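The Rules on the Wall

When two robot arms share one table, who gives way? For people the question is almost silly. We look at each other, one of us waits, and the work goes on. For machines somebody must write it down, and in the last years more and more small workshops are writing it down for themselves.

I spent part of June at Flellance, a company that prepares office supplies for shipping and teaches arms to handle the things which people keep on a desk. The formal safety standards for robots are long, and the staff respect them. But between these standards and a normal working morning there is a gap, and they fill it with a house code of 13 pages. They call it the Rescombe rules, after the building where the first version was written.

The code starts with the table. Each bench has its own list of permitted objects, and anything not on the list needs a signature. Paper may stay in the work area, but it has to lie flat or be held by a clip. Cables must be fixed along the arm wherever this is possible, and each loose loop must be checked by hand before the motors get power.

Then comes the part that caused the most discussion – the shared zone. This is the area in the middle that both arms can reach. The rule says that one arm is the holder and the other is the helper, and the helper may come close only at reduced speed. If the holder loses its grip, both stop. A person must then press the button again. No automatic restart is allowed, even when the object has not moved at all.

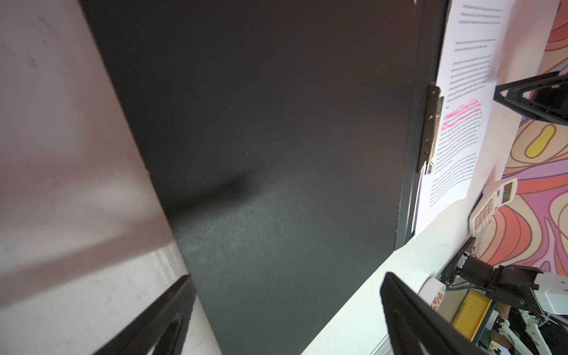
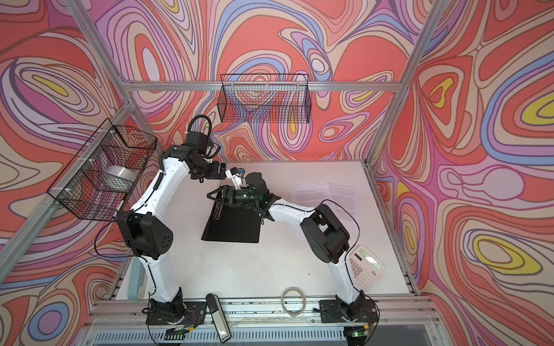

Desk items and two arms at one bench, seen from the gripper and from the side.

Not everyone likes the restart rule. One operator told me that it costs her patience more than time. In the log for the month I counted 585 stops, and only 10 of them had a note that explained the cause. The code asks for a note every time. This is a weak point, I think, and the company agrees. A rule that people follow only halfway gives a false picture to the next person who reads the log.

At Branadcombe, a smaller shop with the same kind of work, they chose a different way. The note is one word from a fixed list: grip, cable, object, person, other. It is less exact, but the operators fill it in. Flellance plans to try this list on one bench for the next 50 shifts before it changes the code.

There is also the question of who may change a rule. At Ansah, which supplies training for both shops, the advice is that the operators propose and the safety lead decides, and that the old text remains readable beside the new one. I have seen the binder. Some pages have been corrected four times, in different pens, and the oldest line on the first page still says to keep your sleeves buttoned.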